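**March, bench notebook, packing corner**

Came in at 7:40 with coffee and a fresh roll of brown paper and finally did the table over. The old paper had gone soft in the middle and there was a dent where somebody (me, I think) had set down the tape gun hot side first. Pulled the lot off, wiped down the top with the orange stuff, waited, papered it again. Two widths with an overlap, because the Stisdale roll is narrower than the one we used to get and I forgot that until I'd already cut the first length.

Then tape. I went with blue painter's tape again for the grid. Tried the thin yellow vinyl last month and it looks great for a week and then takes the paper with it when you lift it. Painter's tape comes up clean, you can write on it with a marker, and if a line is off you just do it over. My lines are off. I started measuring from the left edge of the table and then halfway through switched to measuring from the previous line, so the error walked along with me. The squares are square enough for setting parts out by cell, which is all we want from them. If you need a real dimension, use the steel rule, please don't count squares!

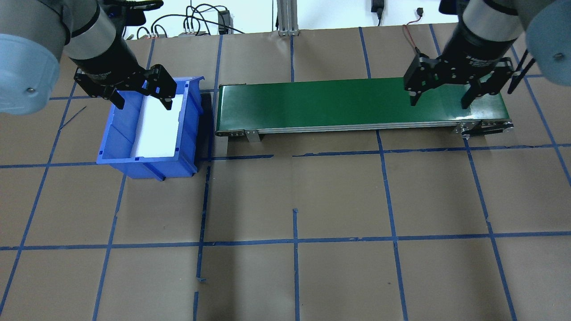
Notebook 10, p. 70

So, layout. Blue tote on the left, green belt to the right of it, open table in front of both. I had them the other way around for most of the winter and kept reaching across the belt to get at the tote, and my sleeve got a good polish out of it. Much happier like this. The tote has the white liner in it, flat on the floor and up the back wall, and that one piece has made more difference than anything else I did this month. The Derkach brackets used to land on bare plastic and skate into the corners, and with dark parts in a blue bin under our lights you could miss two or three of them every time you emptied it. Against white they show right up. It also cuts down the racket.

Cutting the liner: trace the floor of the tote, add the back wall in the same piece, score the bend on the outside and fold it up. Don't try to wrap the sides as well. The tote tapers, so the side flaps bunch up, and you end up with little pockets where washers go to live. I wasted most of a sheet learning that. The pattern is in the flat drawer, marked TOTE / BACK + FLOOR, and it has a notch on the left so you know which way up it goes.

The belt. Gave it a wipe with a barely damp cloth, end to end, then advanced it and did the next stretch. No solvent on the green, ever, it goes tacky and then everything you set on it comes away with fuzz. Checked the aluminum rail along the front for burrs with a cotton glove (drag it along and see if it snags) and found one small one, took it off with the fine file. The support bracket under the front rail was a quarter turn loose when I got down there. Snugged it up. Worth a look every time the table gets papered, it's a pain to reach otherwise.

Ran a batch after lunch to see how the new setup felt. Order 2269 for Utesholm, 483 brackets, bagged in tens with the last three in a bag of their own. Took almost 70 minutes including one stop to find the bag labels, which were under the old paper in the trash. I'd love to say that's a record but I never wrote down the old times, so starting now I'm writing them down.

Things I noticed while doing it:

- The overlap in the paper catches if you slide something heavy right to left. Slide left to right, or lift. Next time I'll lay the seam facing the other way.
- A few tape ends have torn tabs near the bottom middle. Trimmed them with a blade once already and nicked the paper, so I'm leaving the rest alone.
- The lights put a shine on the belt. Fine for the brackets, annoying for anything clear or shiny. The Rarkico sleeves come in next and those are polished, so maybe turn off the back row and see.

Also we are down to one roll of the blue tape and I used a lot more than I expected, all those verticals add up. Put it on the order sheet, the wide one, with two sheets of liner stock.

Still to do: label the grid rows on the tape with letters, cut a spare liner, sharpen the good knife.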